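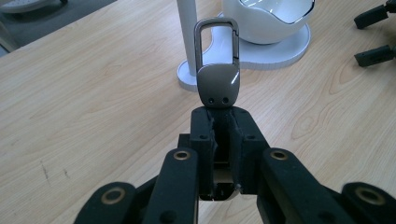
Key clip in the jaws, bowl and stand behind it.

Is the Stekine hand-held gripper kit worth paying for?

Asked 8/29/25 in Kits and Tools

I've been asked to look at the Stekine kit for our workshop, and I'm not convinced. You get a pair of black grippers you hold yourself, one for each hand, plus the software that is supposed to turn whatever you do with them into training material for a robot arm later on. The quote from the reseller (Guseck) is 581 for the pair, with the yearly software licence on top. They wouldn't tell me what the licence costs after the first year, and I asked more than once.

My doubts are these. The body looks 3D-printed to me, layer lines and all, and the inner edges of the fingers look ragged. For that money I'd expect moulded parts. The pivots do have brass-coloured rings set in them, so somebody thought about wear in the joints, but the sales page calls the whole thing "workshop grade" and I don't know what that is meant to mean.

We would be using it on small household bits: keys, cups, bowls, hanging things on pegs. Does it hold flat metal items properly or do they twist? Do the pads last? And has anyone got as far as a robot doing something useful with the results, as opposed to a nice folder full of recordings?

Please don't just send me the brochure. I've read it.

2 answers

Answer 1 (marked as helpful)

We had a set on loan from May and sent it back after the 14 days, so take this as a short trial and no more.

Grip on small metal things is fair. Flat keys and clips stay put if you get them square between the tips. Catch one at an angle and it swings round, and then you have a recording of yourself fumbling. You can throw those out but the software won't spot them for you, whatever Guseck says about "automatic sorting". We went through ours by hand and it took longer than making them.

The pads are the weak point. Ask for the price of spares in writing before you order anything. We were told they were "included", which meant one set.

Two-handed work is where I'd really try it before paying. With one gripper you get the hang of it in an afternoon. With both, your arms get tired, and you start bumping into whatever is on the table. Each gripper has its cable as well, so think about where those will run. Ours kept dragging on the table edge until we moved the computer. A mug stand and a bowl is a good test, by the way. It needs one hand up high near the post and the other one down low by the bowl, and that's when the leads start to annoy you.
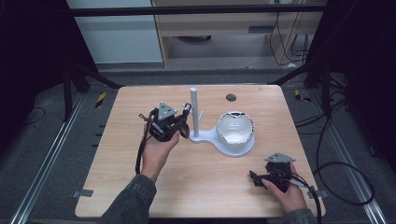 What it costs after the first year

The licence renews by itself. It's in the small print of the Ludosero software terms (they make the program, Stekine only makes the grippers), so you'd have two firms to chase if it stops working. When we had a fault each one told us to ask the other. I'd want that sorted out before I spent a penny.

As for a robot doing something useful with it, we never got that far in the time. The brochure says 100 recordings per task is plenty. We made that many for one very simple job and were told by support that more would "help". Make of that what you like.

Answer 2

we've got the Magnusson ones and they're fine. bit heavy. never used the Stekine but it looks like the same idea, can't see why you'd pay more for one than the other. check if you can print the fingers yourself, that would save a lot on spares

Comment from the asker

Thanks both. Magnusson want a deposit for a trial, so I've asked Guseck for the loan set first and for the pad prices in writing. No reply on the pads yet. The first answer more or less confirms what I suspected about the licence. If they won't put the renewal price on paper I'll be telling our lot to leave it.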